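4.2 Where things are put down

The survey asked tenants in Wendalton and Prasville to keep a storage diary for the whole of December, a month chosen by the funding calendar and by no one who has ever tried to find a cupboard for a roasting tin. Of the 207 households that agreed, 57 returned diaries complete enough to code. The remainder sent partial diaries, apologies, or in one case a shopping list, which was coded separately and then, after discussion, uncoded.

Each entry recorded an object, the place it was kept, and the place the tenant felt it should be kept. We had expected these last two columns to differ now and then. Across 1,832 entries they agreed so seldom that the second coder asked whether the form had been misprinted. Gebretsadik, whose earlier study of rented flats we follow in most respects, calls the space between the two columns "storage debt". We keep the term, although our tenants mostly called it "the chair".

Closed storage behaved much as the literature says it should. Wardrobes, drawers and the space under the bed took in objects that were used rarely and regretted often. Diary entries for these places are short and a little evasive. "Misc." is the commonest, followed by "cables". Several tenants kept a suitcase inside a larger suitcase and listed each as being stored in the other, a claim we had no means of checking from the diaries alone.

Open shelving was another matter. Cube units are popular in small bedrooms in both towns, partly on price and partly on the understanding that anything with compartments will make a person orderly. Tenants described buying them with real hope. Within the diary month the compartments had sorted themselves into what we call display cubes, which hold things the tenant is content for a visitor to see, and holding cubes, which hold everything else, often inside a basket so that it may be seen without being looked at.

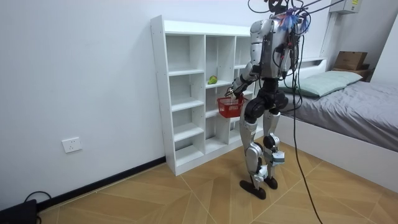

Figure 3. Tall open-cube unit against a plain wall, with a small red basket held by its handle.

The basket deserves more attention than it has had. Serko's typology lists it under "accessories", between hooks and drawer liners, and moves on. In our diaries it is closer to a unit of currency. Tenants moved whole baskets from cube to cube without touching the contents, and recorded this as tidying. Baskets with handles were moved more often than baskets without, and a few spent longer on the floor on their way to the shelf than on the shelf itself. One tenant in Prasville noted the same basket as "going back tonight" on every evening of the second week. We admire the consistency.

Height mattered less than we had supposed. Forty-nine diaries mention a top cube at some point, nearly always as a place to which things go up and from which they do not come down until a tenancy ends. The bottom row was used daily, mainly for shoes, and in homes with a cat, mainly for the cat. The middle rows, at a comfortable reach and by any sensible reckoning the best storage in the room, were given over to plants, framed cards and books the tenants described as "to read".

Two limits should be stated. The diaries record what tenants chose to write down, and at least one household admitted to tidying before each entry, so that the real position is probably worse. The month also took in a good deal of gift wrap, which appears in the data in quantities that no ordinary room could support. We ran the coding again with gift wrap left out. The pattern held, though the entries for "under the bed" became noticeably thinner, and we return to them in section 4.3 alongside the question of the ironing board.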